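Keeping an Old Hatchback Going in the Home Garage

By Geeta Awasthi

My Hisden is 14 years old and has 191 thousand miles on the clock, which puts it in the category of car that dealers describe as "a part exchange, is it?" in a gentle voice. I've looked at the new ones. They have bigger screens and smaller glove boxes, and the prices have gone up by the cost of a decent kitchen. So I keep the old one going in a single garage that was built for a car the width of a wardrobe.

Most of what follows I learned by doing it wrong first. None of it needs a lift or a pit.

Jacking it up

Buy proper axle stands. The jack in the boot is for changing a wheel at the roadside in the rain while swearing, and you never go under a car that's held up by one. Chock the wheels that are staying on the ground. Bricks crumble, so use real chocks or a good lump of hardwood.

Find the jacking points in the handbook before you start. Mine has two notches in the sill on each side, and a dent slightly behind one of them that marks the day I guessed.

Loosen the wheel nuts a quarter turn while the tyre is still on the floor. Everybody forgets this once.

Stuck wheels

Old alloys weld themselves to the hub. With the nuts backed off a couple of turns but still on, and the car on its wheels, rock the car from side to side by the roof. If it won't shift, creep forward a yard at walking pace and touch the brakes. You'll hear a crack and think you've broken something expensive. When the wheel comes off, clean the hub face with a wire brush and wipe on the thinnest smear of copper grease, keeping it well away from the studs and the brake disc.

Bolts that have given up

Penetrating oil works overnight. It does very little in the four seconds most of us allow it. Spray, go indoors, have your tea, spray again, go to bed. In the morning use a six-sided socket, as the twelve-sided sort will round off anything that's already rusty. My set is a Zovevier, bought for £29 at an autojumble, and the only piece missing is the 10mm. I understand this is the same for all sets everywhere.

As bolts come out, push them through a piece of cardboard with the shape of the part drawn on it. I used to put them in a jam jar. You end up with a jar of bolts and an afternoon of guessing.

Oil changes without a slick

Run the engine for five minutes first so the oil flows, but not so long that it takes the skin off your hand. Lay flattened cardboard a good yard past where you think the oil will go. It comes out sideways to begin with, then straight down, and then wherever the breeze fancies.

Fit a new sump washer every time. They cost pennies. Oil the rubber seal on the new filter and tighten it by hand only. My neighbour Danang Wuisan does his up with a strap wrench and got the last one off with a screwdriver through the side and some words in two languages.

Old oil goes back in the empty can and off to the tip, where there's a tank for it. It does not go down the drain, or on the fence.

Damp carpets

If the passenger footwell squelches, check the drain under the windscreen before you buy any sealant. Leaves pack in there all autumn. I pulled out enough last August to pot a geranium. Clear it by hand, then pour in a jug of water and look for it coming out behind the front wheel. Lift the carpet and prop it on a couple of sticks for a few days, with the windows down a crack if the garage is locked.

Cloudy headlamps

Toothpaste works for a fortnight. The kits work for a couple of years if you finish with the lacquer, which most people skip. Mask the paintwork with two layers of tape and sand wet. It will look far worse before it looks better, so don't start an hour before you need to drive anywhere after dark.

Stopping for something to eat

Wash your hands before the break as well as after the job. Washing-up liquid and a spoonful of sugar shifts most of the grease. Put the food on a shelf well away from the brake cleaner, and put the lid back on anything that has one. I've had a bun that tasted of gearbox, and I finished it, but I wouldn't order it again. 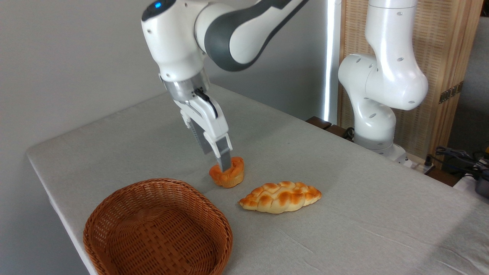

Flat batteries

A car that's driven twice a week to the shops never properly charges. Put it on a smart charger overnight once a month through the winter. Mine is an Amato and has a row of lights I've stopped trying to interpret; green is good. If you're disconnecting the battery, take the negative lead off first and put it back on last, and find the radio code beforehand. I spent 20 days listening to the heater fan.

Squeaks

Silicone spray for door rubbers, white grease for hinges, dry graphite for locks. Before you take the dashboard apart, empty the door pockets. My worst rattle was a tin of travel sweets.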